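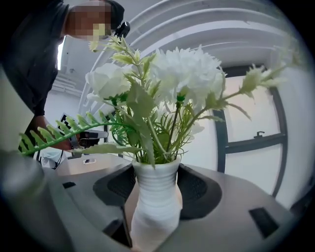
Chapter 3
Choosing a Hand-Held Gripper Kit

A shop that wants a robot to handle delicate goods has to decide first how the robot will be taught. One choice is to buy a hand-held gripper kit. A worker holds the gripper, does the job the usual way, and the kit records the motion along with the camera view. This chapter looks at one such product, the Fakance kit from Belimov, and at the service plan sold with it.

The kit ships with two grippers, a charging dock and a case. Spare finger pads come in packs of 18. Belimov offers the recording software separately, and a buyer who already has a license from Rahimi can use that instead - the file formats match.

We follow a small flower business, Botance, which put the kit on trial in July. Its staff recorded 628 takes of arranging artificial stems in vases. Of these, 49 were rejected by the software, mostly for lost tracking. Section 3.2 goes through the rejected takes and asks which ones a better setup would have saved.

Before reading on, review the terms "grip width" and "take" from Chapter 2. You will need both for the cost tables.

3.1 What the Buyer Pays For

The price of a kit covers hardware only. Training, storage of recordings and repair are billed under the service plan, and the plan renews each year unless the buyer cancels in writing.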